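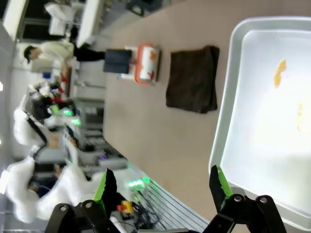 Minutes of the shared table group, Witville building, 6th February. Present were Kamala Alva (chair), Guilan Guo, Dardo Saavedra and Hortensia Pereyra, who wrote these minutes. Hortensia Yáñez sent her excuses and a short letter, which was read under point 4. The meeting was opened by Kamala and the minutes from November were accepted with one correction: the name of the supplier is Ghanem, with h. Kamala then asked that we begin with the cleaning of the trays, as it was left open the last time. The big white tray had an orange-yellow smear on its inside and a paler yellow one more to the side, with the brown cloth lying folded on the table next to it. Guilan said that such marks are small but on white they are seen at once, and the next user does not know if they are fresh or old.

1. Trays
It was discussed who must clean a tray, the person who used it or the person who needs it. Dardo was of the opinion that both should look. Kamala did not agree, because then each one waits for the other. After some discussion we decided that the last user washes the tray with warm water and mild soap, also under the rim. If a mark stays after washing, it is written in the table book with the date. Nobody should scratch at it with a knife.
Decided: all four in favour.

2. Cloths
Guilan reported that we have only dark brown cloths at the moment and that it is hard to see on them if they are dirty. She would like to have light ones for wiping and keep the brown ones for drying. Dardo reminded us that the light ones we had before became grey very quickly. We agreed to try a small packet of light cloths from Ghanem until the next meeting. Used cloths go into the wash bag and are not folded back on the table.
Action: Guilan orders the packet.

3. Money
The table money at the start of the year was 1,097 euros. From this, 57 euros were spent on soap, brushes and a new wash bag. The offer from Brostcombe for a new table top is 2,676 euros with delivery. Grundari has promised to pay 1,000 euros of it, but only if the order is made together with theirs. Dardo finds the price too high for a top which will get the same marks after one year. Kamala will ask Brostcombe if the old top can be treated instead, and what this would cost.
Action: Kamala writes to Brostcombe.

4. Things left on the table
The letter of Hortensia Yáñez was read. She asks that folded things are put away before the table is wiped, and that one does not wipe around them. Guilan agreed and spoke about the white folded piece with the thick roll across it, and the faint dark mark on the tan top just to its left. It is not known where the mark comes from. Dardo offered to try on it with a damp cloth first and, if this does not help, with a little baking soda. For the white folded pieces we will keep one shelf free, at the height of the hand. The patterned roll with its orange frame can stay on the table, at the far end.
Action: Dardo tries the mark and tells the others the result.

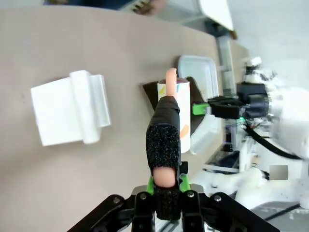

5. Other matters
The pen of the table book is missing again. Hortensia Pereyra brings a new one and ties it to the book with a string. Kamala asked that the wash bag is emptied by the person who finds it full.
The date of the next meeting will be sent by email when Brostcombe has answered.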